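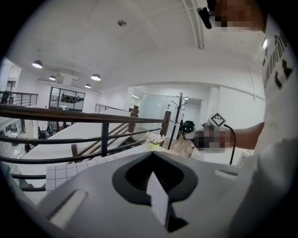
Entreplanta, junto a la escalera, vista desde la pinza de mano. A la derecha, otra persona con el dispositivo del marcador a cuadros.

Lista: recogida-demostraciones
Asunto: Re: Re: ¿descartamos los episodios de la entreplanta?
De: Orysia Onyshchenko

Hola a todos:

Contesto al mensaje de Kovalchuk de esta mañana y aprovecho para dejar por escrito lo que hemos ido hablando en el pasillo. Copio primero lo suyo.

> He pasado el filtro de Skemix por el lote de septiembre. De 2.320
> episodios se quedan fuera 320, casi todos grabados arriba, en la
> entreplanta. Nos quedan 2.000 limpios. El motivo de rechazo que
> sale más veces es "segunda persona en plano", y luego
> "trayectoria discontinua".
>
> Mi propuesta es borrar los 320 y no grabar más arriba. La sala
> de abajo da mejores números, la luz es más pareja y no hay que
> estar pendiente de la escalera. Además, Dokari nos pidió un
> conjunto homogéneo y cuanto más lo mezclemos, más nos va a costar
> explicar los resultados.
>
> Si nadie se opone antes de las 17:00, los borro del servidor.
>
> K.

Me opongo, por lo menos a borrarlos. Voy por partes.

Sobre la segunda persona en plano. El filtro marca el episodio en cuanto detecta una cara o una mano que no es la del operador, y luego las pixela. Eso está bien para la privacidad y no quiero tocarlo. Pero una cosa es pixelar y otra tirar el episodio. En el fotograma que encabeza este mensaje la cara y la mano salen ya tapadas, el marcador se distingue y la pinza ocupa toda la parte de abajo, como siempre. Para el entrenamiento es un fotograma aprovechable. La política tiene que aprender a trabajar con gente cerca, y si solo le damos habitaciones vacías el primer día que alguien pase por delante no sabremos qué hace.

Sobre la trayectoria discontinua. Esto sí me preocupa más. He abierto 48 de los rechazados, elegidos al azar, y los he mirado enteros. En la mayoría el salto de posición llega al girar hacia la barandilla. Mi sospecha es que el seguimiento visual se agarra a las barras horizontales, que son todas iguales, y se confunde de barra. También hay mucha profundidad por los huecos: se ve la planta de abajo, con las mesas y la gente lejos, y los puntos de referencia quedan repartidos entre dos alturas. No lo he demostrado, es lo que me parece después de mirar esos vídeos.

Flerner tiene una versión del seguimiento que da más peso a los puntos cercanos. Le he pasado dos de los episodios malos para que los reprocese. Uno se ha recuperado entero. El otro sigue dando un salto de unos fotogramas, pero se puede recortar el principio y quedarse con lo demás. Con dos episodios no se puede decir nada, ya lo sé. Pido tiempo para pasar los 320.

Sobre la petición de Dokari. He vuelto a leer el correo y lo que piden es formato homogéneo: mismas frecuencias, mismos nombres de campo, misma apertura de pinza normalizada. No dicen que todo tenga que venir de la misma habitación. Si alguien tiene otro mensaje en que lo digan, que lo reenvíe a la lista y rectifico.

Lo que propongo:

1. No se borra nada del servidor. Los 320 pasan a una carpeta aparte, con la etiqueta "entreplanta-revisar".

2. En Skemix, "segunda persona en plano" deja de ser motivo de rechazo y pasa a ser una etiqueta más. El pixelado sigue siendo obligatorio y se aplica antes de que nadie abra el vídeo.

3. Flerner reprocesa la carpeta. Lo que salga continuo vuelve al conjunto principal. Lo que no, se recorta si queda más de la mitad del episodio, y si queda menos se archiva.

4. Mientras tanto se entrena con los 2.000 limpios, para no parar. Cuando estén los otros se repite el entrenamiento con la misma configuración y comparamos.

Y algunas cosas para quien grabe arriba a partir de ahora:

– Empezad cada episodio quietos, con la pinza hacia la zona de trabajo y no hacia el hueco de la escalera. Contad hasta tres antes de moveros.

– Revisad las tarjetas de papel. Cuando están dobladas por la parte de abajo, la medida de apertura sale mal y nos enteramos al exportar.

– Si se graba en pareja, poneos de acuerdo en quién empieza. Tenemos episodios en que las dos grabaciones arrancan con tanta diferencia que no hay forma de alinearlas.

– Los cables, con holgura pero recogidos. Estamos al lado de una escalera y me da más miedo un tropezón que perder una mañana de datos.

– Anotad en la hoja si las lámparas del techo están encendidas. Ahora mismo ese campo viene vacío casi siempre.

Kovalchuk, entiendo que esto te deja a ti la parte pesada de mover carpetas y volver a generar el índice. Si prefieres, lo hago yo esta tarde, pero necesito permisos de escritura en el servidor, que me caducaron y no los he vuelto a pedir.

Una duda que me queda: ¿el índice de Skemix guarda el motivo de rechazo por fotograma o solo por episodio? Si es por fotograma, el recorte del punto 3 se puede automatizar. Si es solo por episodio hay que mirarlos a mano y tendríamos que repartirlos.

Por favor, responded en este mismo hilo y no por privado, que luego no encuentro las cosas.

Saludos,
Orysia

3 respuestas en este hilo · Compartido 2 veces
Última actualización: septiembre, 16:12
Contacto con la administración de la lista · Volver arriba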